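Jellis Workshop
Mon 22 January

Budget for the February order goes in this week. Posting my working here so I can find it again, and in case it helps anyone else pricing hand-held grippers.

We need grippers in pairs, one for each hand. A single unit looks cheap on the quote until you double it, so I now write every line in the sheet as a pair.

Two suppliers left on the list. Arnar sells the pair with pads fitted. Vimano is cheaper per unit but the pads, pins and cables are all separate lines. Once I'd added those up the gap was small.

Pads are the running cost. I've put in 12 spare sets for the year. Last year I put in none and had to take the money out of travel.

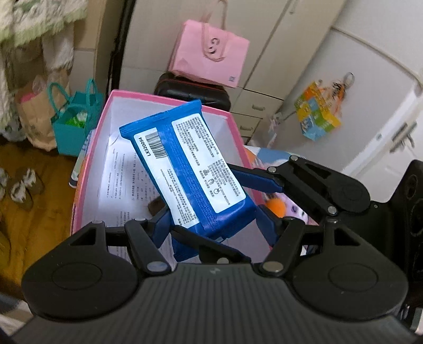 Packet held up over the pink-rimmed box, second gripper coming in from the right.

Soft packets are most of what we handle, so that's what I asked both firms about. Rigid blocks are fine for a demo but they don't tell me much about what I'm paying for.

Test items need their own line too. Packets, paper, boxes, bags, soft toys. I've allowed 100 pounds, bought locally, and we keep the receipts in one envelope.

Storage: each recording session fills more disk than I planned for. Two drives in the budget, plus a third that stays in the cupboard.

Insaurralde do a service contract that covers both makes. Their price is per visit. I've budgeted for 2 visits and left the rest of the year blank until I know how the joints wear.

Contingency is 1000 pounds. Finance will ask what it's for. Last time it went on carriage and a replacement charger.

Still waiting on: lead time from Vimano, whether Arnar's price includes VAT, and whether old pads fit the new fingers. If the pads fit, I can cut the 12 sets down a bit.

Sheet gets sent on Thursday. Will add the final numbers to this thread when they're signed off.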